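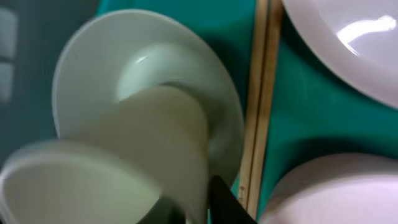
Pallavi Ahuja

Right so, clearing up after lunch at the Lindton hall, need opinions. We use one long table for the lot. Rack on the left, teal tray in the middle for whatever's coming off the table, clear box for rubbish, black tray at the end for rice and food bits. In theory. In practice everybody scrapes wherever they're standing and I get chopsticks in with the crockery.

Question is mainly the rack. It's one of those grey square ones with the diamond pattern inside, not proper plate slots. Plates will stand up if you lean them on a side but bowls just flop over.
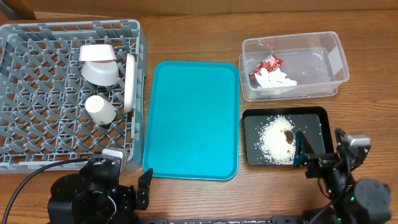 and I can't decide if I should get a second rack just for bowls or tell people to stack differently. Budget is tiny. Trays were 80p each at the closing down sale so don't say buy a dishwasher.

3 likes

tealeaf_mo
That's a glass rack. Meant for a commercial machine, glasses upside down in it. Never going to hold plates properly. Get a Rastov one with the pegs, we've had ours since March and no complaints

gristle
Disagree. Grid racks are fine if you drain on them and dry straight after. Trouble is people treat a rack like a cupboard and leave it all there till the next do

tealeaf_mo
nobody dries straight after. come on

gristle
We do. Six of us, tea towels, done before the kettle's boiled.

Pallavi Ahuja
ok but I haven't got six people I've got me and Mrs Živković and she does the urn. We did more than 150 lunches last month

Tried doing plates on the teal tray first, big one at one end small one at the other, then moving them across once the cups were sorted. 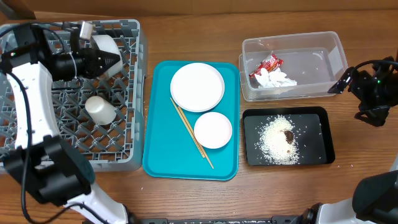

Plates waiting on the teal tray, rice in the black one.

Better? Slower though. And the rice goes everywhere when you tip it, so I want the black tray closer to where the plates get scraped. Might swap it with the clear box. Wrappers and tissues don't spill.

1 like

dunmore_pat
Swap them yes. Wet stuff nearest the plates, dry rubbish furthest. Also line the black tray with newspaper then you can just fold it up and bin it

gristle
Newspaper goes to mush. Scraper and a caddy.

dunmore_pat
It's rice not soup

splodge77
Why are cups going in on their sides?? They hold water like that. Upside down or dont bother

Pallavi Ahuja
Fair on the cups. Will put a note up. Other thing I was going to ask, does anyone do a pre-soak? I was thinking a deep plastic tub, bowls in there while plates get scraped,

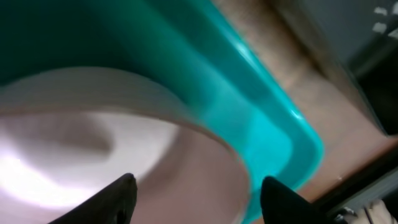 then rack them all in one go at the end so they're not rolling about while I'm trying to fit plates round them. Trodia do a collapsible tub but the reviews say the sides give way when it's full. Anyone got one?

tealeaf_mo
Had the Trodia. Sides went in a month. Get a rigid one. And a peg rack, I'm not letting that go

gristle
Soak is good, change the water halfway or you're rinsing bowls in rice water

Pallavi Ahuja
Ok. Rigid tub, swap the black tray and the box, cups upside down. Peg rack if theres money left, will ask about borrowing one first. Ta all

5 likes · 14 replies · 2 shares

We use cookies to remember your login and keep the boards running. Accept all / Manage settings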